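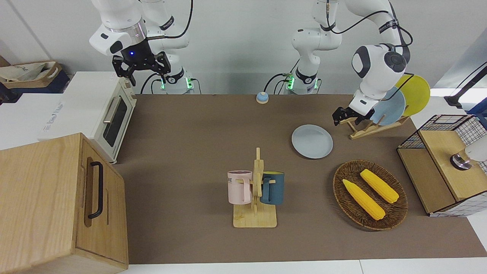 How to Set Up a Small Counter for Dishes, Mugs and a Toaster Oven

A short counter fills up fast when the drying rack, the mugs and the toaster oven all have to share it. The layout below works on most small tables and islands. Set aside 40 minutes for the first setup. After that, a nightly reset is quick.

What you need

A slotted wooden plate rack
A mug tree with a square base
A toaster oven
A small cabinet with a drawer
A mat or wipeable cover for the tabletop
A shallow basket for produce

Step 1. Clear and wipe the surface

Take everything off, including the mat. Wipe with warm water and a drop of dish soap, then dry with a towel. Crumbs collect under the toaster oven, so pull out its tray and empty it too.

Step 2. Place the toaster oven first

It needs an outlet and open space, so it gets first pick. Put it at one end with the door facing the middle of the table. Check your manual for the clearance. Ours (a Hirnel) asks for 2 inches on each side. Keep paper towels and cardboard away from it.

Step 3. Put the plate rack at the other end

Plates go in on edge, one per slot. Leave a free slot between wet plates if you have room. Folding racks tend to creep when you load them from one side only, so alternate.

Step 4. Stand the mug tree between them

Hang mugs by the handle, heaviest ones on opposite sides of the post. Two or three mugs is plenty for daily use. The rest can go in a cupboard.

Step 5. Give fresh food its own basket

A round woven basket holds a couple of ears of corn or a few tomatoes and keeps them off the wet side of the table. Line it with a cloth if the produce has just been rinsed.

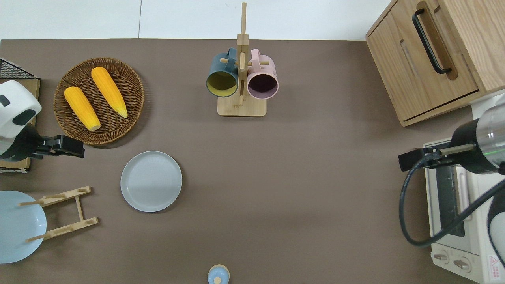
Step 6. Use the cabinet for small things

Towels, trivets and the spare oven tray go in here. Keep the top clear if you can.

Nightly reset

Put away dry plates.
Hang the mugs.
Unplug the toaster oven once it has cooled.
Wipe the mat, working toward the sink.

Wooden racks need a coat of food-safe mineral oil now and then. We do ours in January. Let the oil soak in for 20 minutes and wipe off the extra.

Updated 10/20/24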